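## 4. Running the Cabinet Door Task

This section covers the door-opening task in the Kikent household chore set. Complete Section 3 (simulator install and gripper calibration) before you begin. Door opening is the simplest chore in the set and still the one most policies fail first, so run it before dish stacking or laundry.

### 4.1 Before you start

- Load the Matei gripper profile. The default profile has a shorter finger travel and will miss narrow handles.
- Set the episode count to 100. Shorter runs give unstable scores.
- Close any other process that uses the GPU.

**Note:** Scores from the October build are not comparable with earlier builds. The hinge friction model was changed.

### 4.2 Starting a run

1. Open the task list and select **Door, glass panel**.
2. Set the hinge friction to 2. Leave the handle offset at its default.
3. Select the wrist view. Glass panes return poor depth values, and objects inside the cabinet may be read as lying on the door surface.
4. Jog the gripper to the pre-grasp pose. The fingers must be open, with one finger beside the handle plate. 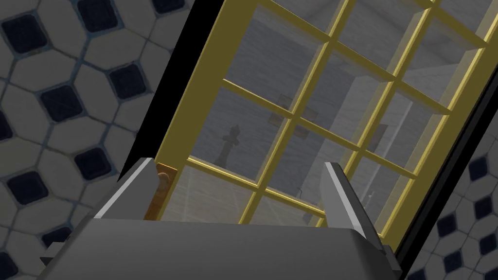

5. Press **Run**. Do not move the viewpoint while episodes are in progress – the wrist view will reset and the run will be marked invalid.
6. When the run ends, export the log before closing the window.

### 4.3 Reading the result

An episode passes if the door reaches the target angle and the gripper releases the handle within the time limit. Contact with the glass is logged as a fault, even when the door opens.

In the Claltivbridge trials, the best policy passed nearly 6 in 10 episodes. Most failures were slips at the handle plate. Treat this as a baseline for simulated doors only. It does not show that a robot can open cabinets in a furnished home, where hinges stick and handles vary.

**Caution:** Do not transfer a policy to a physical arm after a single good run. Complete 3 runs with different seeds, then follow the force limit procedure in Section 7.

Report log errors to Esperanza Paredes. Requests for new door models go to Tudor Ursu.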